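Maintenance of the Two-Arm Cell at Predmont
Project report, section 4: Upkeep and Cable Routing
Nanna Ravn

The cell was returned to service in July after both grippers had been removed, cleaned and refitted. Mounting bolts on the base were tightened in sequence and marked with paint. Each wrist was then run through 100 cycles without load, and the home position was checked again every 5 cycles.

Cable wear was the main fault recorded in the Juhl log. The purple cables are now left with slack at the elbows and over the wrists. A framed panel held by both arms was adopted as the standard check after service.

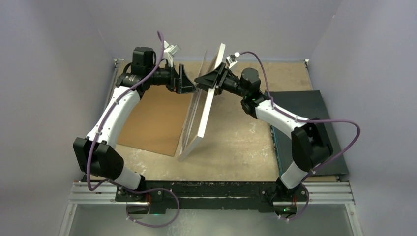
Ditte Ladefoged remarked in her review that slack alone would not prevent wear, and asked that the cable ties be inspected every six weeks. The request has been added to the service schedule. Replacement gripper pads remain on order from Cemov.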